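About Istham

Istham tries out robot parts for people who have to pay for them. We test grippers, arms, cameras and controllers, mostly side by side, and we write down what they did. We don't sell any of them, and we don't take a cut from anyone who does.

We started because we were tired of demo videos. A gripper picks up a shiny block, sets it down, picks it up again, and there's music. What you don't learn is how many takes that took, or what happens when the block is a bag of frozen peas. We had bought a few of those grippers ourselves in earlier jobs. One went back. The others are still in a drawer.

How we test

Every gripper gets the same 20 objects and 400 grasps, on the same arm, with the same person at the controls. The objects are dull on purpose: a mug, a sock, a paperback, a bag of rice, a fork lying flat on the bench. Forks are where most of the bold claims go quiet. If the maker says a part needs tuning, we give them 4 hours with it, and then we start the count and don't stop it.

Cameras get moved outside as well as in. A depth camera that behaves nicely under our lights can fall to bits under a flat white sky, and glare on pavement is its own kind of misery. Spec sheets have a habit of going vague on this.

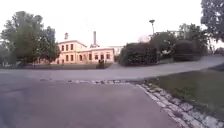
Does a more expensive gripper do a better job?

Sometimes, but far less often than the price would have you believe. We've had simple two-finger models beat hands with all the joints and sensors you could ask for, mainly on soft objects. If you only handle one kind of box, you may not need anything clever at all.

What we've compared so far

The Harkell parallel gripper was the first thing through the full set. It held on to 70 per cent of what we gave it, less than the brochure had led us to expect. It was also the easiest to repair, and we'd sooner own it than a few things that scored higher.

The Kongkaew soft gripper did well with fruit and badly with anything flat. Its fingers wear, and we'd like to see the maker be a bit more open about how fast. We ran it again in June with a fresh set and the pattern held.

Dativier makes controllers, and we've had two versions on the bench. The second one dropped fewer commands. It also changed the colour of every status light, for reasons we have yet to work out, so our old notes are now useless on that point.

What we won't do

We won't publish a star rating. People ask for one, and we understand why, but a number out of five hides the part you need, namely what the thing dropped.

We won't call a robot "smart" in a report. We also won't test anything on the condition that the maker sees the results first. A few have walked away over that, and they're welcome to come back.

Working with us

If you're choosing between two parts, send us both, along with a sample of whatever you want them to handle. The real item, please, and not a cleaner version of it. You'll get the full log, the failures included, and a short note in plain English. If our advice is to keep doing the job by hand, we'll say that and bill you for the testing all the same.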